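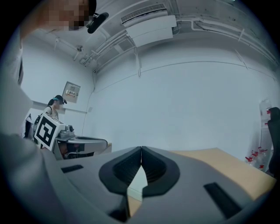
3. What people said about the noise

I went into this part of the study expecting to hear about traffic. Fovine and Hidel are both shared workrooms on busy streets, and my own first hour at Hidel was mostly buses. But the 28 regulars who kept sound diaries for me hardly mentioned the street at all. They wrote about each other! Chairs, phone calls, someone's spoon going round and round in a mug.

Across the November diaries I ended up with 845 entries, and 227 of them were about talking. I coded all of these by hand (twice, with a month in between, and I changed my mind more often than I'd like). What bothered people most was half a conversation, meaning one side of a phone call. That fits how I feel on a train, so I tried hard not to lean on it when I was coding the vaguer entries, the ones that just said "voices" or "him again."

Tables came up too, and I hadn't asked about them. A bare wooden top passes on every knock, and several diarists at Hidel said they felt a neighbor's typing in their wrists before they heard it. Drakos has felt under its table covers and got no entries like that, though it also has the fewest regulars, so I wouldn't hang much on it. Figure 1 gives an idea of how close the hands are to the surface when someone is busy at one of the uncovered tables.

Figure 1. Work at a light wooden table, seen from directly above. 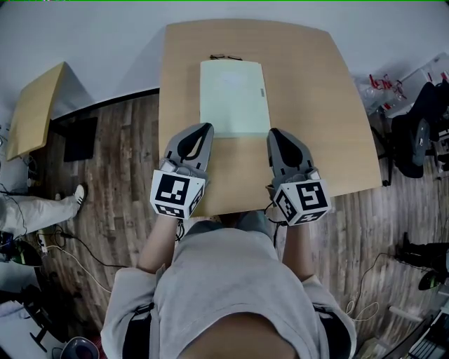 Bevan Bolger told me that he'd put up with any amount of tapping as long as it kept a steady beat, and that it was the stopping and starting that drove him out to the hallway. Two other diarists wrote nearly the same thing, one of them in capitals.

I went back through the entries looking for this, and irregular sounds do get the longer, crosser write-ups. The diary form had no box for rhythm, so all I have is what people chose to add in the margins. Kostano joined late and used a revised form with that box included, and I take up those entries separately in Section 4.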